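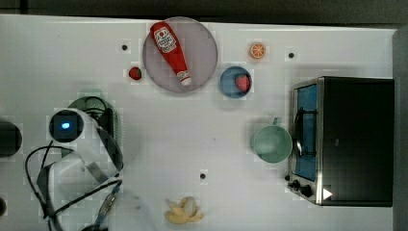 How do I set up a one-on-one schedule for a rep who has just joined my team?

Open the Team tab in Trudside, click the rep's name, and choose New Coaching Plan. You'll want to do this before their first pipeline review, while there's still room on everybody's calendar.

Section 4. Setting up a coaching plan

You can make a plan in a few minutes, though I'd pour a cup of coffee and take a little longer the first time through. The choices you make now will follow the rep all the way to the end of the quarter.

1. In the New Coaching Plan window, pick a meeting rhythm. New reps start at every week. You can stretch that to every 2 weeks later on.

2. Under Focus, choose one skill, such as first calls, follow-up or pricing talks. The list will let you check as many as you like, but please stick with one – a person can only work on so much at once.

3. Type a short goal in your own words. The box holds 500 characters, so there's plenty of room to be friendly about it.

4. Click Share with Rep. The rep gets a note and can suggest changes before the plan goes live.

5. When you're both happy, click Start Plan.

Note: If you took over the team from another manager, the old plans are still there under Past Plans. Anju Bhatt, who ran the Hirvonen accounts before moving to training, likes to read every one of them before her first meeting with a rep, and we think that's a lovely habit.

Caution: Start Plan locks the goal for the first month. To change it after that, end the plan and copy it to a new one.

Caution: Notes marked Private stay with you, but notes marked Team can be read by anyone who reports to you. Check the little menu under the note before you save.

6. Go back to the Team tab and look for the green dot next to the rep's name. If the dot is gray, the rep hasn't opened the plan yet – a quick hello usually takes care of it.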